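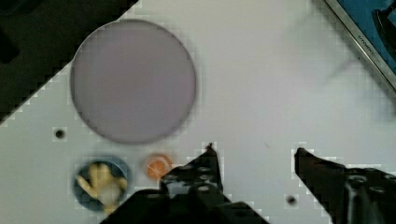 Play food has pretty much taken over my spare room this summer, and I'm not even sorry. It began in May with a bag of felt scraps from Clarnik (the craft store in Toledo, the one with the terrible parking) and now we've got a full pretend diner called Plollalix, name courtesy of my niece Irna, who is three and will not be talked out of it. I promised a few of you an update on how the table is going. The round plate is my favorite piece by a mile. I wanted that dusty purple because an orange slice looks so good anywhere near it, and then the small blue bowl came along and I decided those were the Plollalix colors, done, no more shopping!

By Mamta Sachdeva
22 July 2025
14 shares | 9 comments

The plate, the bowl, the orange slice. I like a plain plate for play food, no flowers and no cartoon animals, so whatever gets served on it is the star. Irna's usual order is "soup with a orange," and she expects it fast.

The white tabletop was a big improvement over the old brown one. Everything shows up on it, crumbs too, but I'll take the crumbs. It does have small round holes in it, and I keep meaning to look for some kind of plug to fit them. For now Irna feeds them imaginary peas.

Next up, the ketchup! This is the one people keep asking me about, and I can't take any credit for it. My friend Vikas Pant made it. He'd sewn exactly one thing before, a pillow, and then he goes and turns out a red felt Heinz bottle with a proper neck on it and that funny-shaped white label with the green line inside the border. The lettering has a bit of a wobble and I love it for that. He even got the 1869 on there in red.
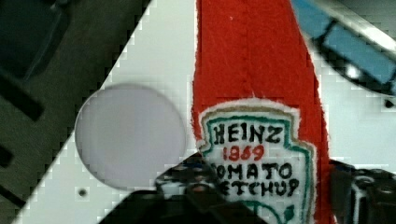 Vikas says the neck was the hard part. His first try came out the same width all the way up and looked like a sock, so he cut the second one wider than he thought he needed and trimmed it back a little at a time. If you're making one, cut a paper pattern and fold it down the middle so both sides match. He skipped that and regretted it.

A few things I've picked up about felt, for anybody starting out:

The cheap sheets were 65 cents each when I bought mine, and they're fine for tomato slices and lettuce. They do go fuzzy around the edges once small hands get involved. I used to fight that with tiny scissors every weekend. Now I leave it alone, and things just look a bit more loved.

Bright red sheds on everything. Keep it away from your white pieces while you're cutting, or you'll be picking fluff off with tape all evening (ask me how I know).

Still on my list are a mustard to go with the ketchup, and pancakes, which Irna has requested roughly every day since she found out that diners have them. I've got two sheets of tan set aside and no idea how to do syrup. Glossy ribbon, maybe? If you've made felt syrup that didn't look like a puddle of glue, please leave me a comment and tell me what you used.

Share this gallery | Leave a comment (9)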